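About Us

214 shares | 9 comments

Hi, I'm Young-sook Yang, and I started Pratton in March with two desks, a rented server and a grasping problem I'd been complaining about for most of my working life. If you found us through the Kanix write-up, welcome! If you found us because you typed "why does my robot drop tubes" into a search bar at midnight, also welcome, you're my people.

We're a small research company in Cokdale. We work on one thing, teaching robot hands to hold onto stuff, and we do almost all of that teaching in simulation. I get asked a lot what we make, and my family would really like the answer to be a robot. It's a training method. We call it Son, which is the Korean word for hand (yes, people read it as the English word, and yes, I get mail asking about my boy).

So how does Son work? The usual way to train a grasp in simulation is to reward the hand for lifting the object. Lift it high enough, get your points, start over. I did it that way for years and got a lot of very impressive looking policies that fell to pieces the first time an object was a hair off from where it was supposed to be. The hand had learned one lucky squeeze. Change the friction a bit and the lucky squeeze stopped being lucky.

What we do is start at the end. We put the object in the grip already, and then we bother it. We push it sideways, we twist it, we make it a little heavier, we turn the friction down, and the only job the hand has is to keep holding. Once it's good at that we back the starting point up a few millimeters and let it close the last little gap by itself. Then a few more. By the time it's reaching from a full hand's width away, it has spent so long learning what a good hold feels like that it goes looking for one.

We do this on plain shapes first. Cylinders mostly, then boxes, then the annoying ones with a taper. I love cylinders. They look so easy and they're so mean - there's no flat side to lean on, and if your fingers don't agree with each other the thing just rolls its way out. A policy that can hang on to a tall skinny cylinder while I shove it around usually has a much better time with the rest of the set. 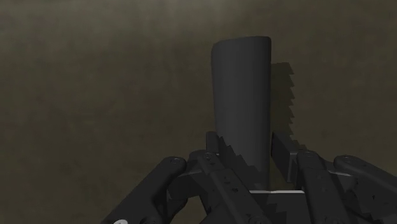
The training set has 34 shapes right now, and every one of them gets 600 disturbance trials before we let a policy move on to the next stage. It sounds like a lot but it runs overnight. On our last full pass we put the finished policy through 2,000 fresh trials with settings it hadn't seen in training, and it kept hold in 797 more of them than our old lift-reward policy did. I checked that number three times and then made somebody else check it, since I'm the one who wanted it to be true.

Now the part where I tell you what's wrong with it. Son is slow to get going. The early stages, where the hand is only holding and not reaching, look like a waste of computer time, and if you stop there you get a policy that's great at hanging on and hopeless at picking up. We tried to skip ahead twice and both times had to go back. It also doesn't do soft things. Sponges, bags, socks, forget it. Our contact model treats everything as stiff and I don't have a fix I'd be willing to put on a web page.

And a simulated hold is a simulated hold. Kanix, our first partner, has been running our policies on their own hardware, and the gap is real. Thin objects carry over pretty badly. Fatter ones are much better. We think a good chunk of the trouble is delay in the finger motors, so we've started adding random delay to training, and I'll write up how that goes once there's enough of it to write up. I'd rather post a boring result than a cute one.

People ask about our renders too. They're plain, and they're going to stay that way. The policy doesn't learn from pictures at all, it gets joint angles and contact forces, so the only ones looking at the renders are us. We look at them a lot, though! A reward curve will tell you a run went bad around step whatever. Sitting down and watching the fingers tells you that one of them gave up early and the others were covering for it. I make every new person spend their first week here just watching grasps and writing down what they notice. They think it's hazing. By the second week they're arguing with me over finger spacing at lunch.

A little about how we work, if you're thinking of joining or sending us a project. We're tiny and we like it. Everyone writes code, everyone reads everyone's code, and whoever breaks the overnight run buys the coffee (I've bought a lot of coffee). We keep a notebook of failed ideas that anyone in the company can read, and new people get a copy with their laptop. The longest chapter is about thumbs. We don't do demos with music. If you come see us we'll put a run up on the big monitor and talk over it, and you can ask to see the bad ones.

We take on partner work a few times a year. The best fit is someone who has a hand already, has stiff objects to pick up and can send us decent measurements of both. Please send us the real weights. The ones off the spec sheet have burned us before. If your objects are soft, write anyway, I'd like to hear about them, but I'll probably tell you to check back later.

We also take interns in the summer. You don't need a robotics background, but you do need to be OK with staring at something that almost works and asking why for the fifth day in a row. Some of our best ideas came from people who didn't know yet which questions were supposed to be silly - the trick of backing up the starting point in millimeters came out of exactly that kind of question, over a sandwich.

You can reach me through the contact form. It comes straight to my inbox and I answer most of it myself, though if it's release week give me a few days.

Young-sook
Page last updated 14/08/2023

9 comments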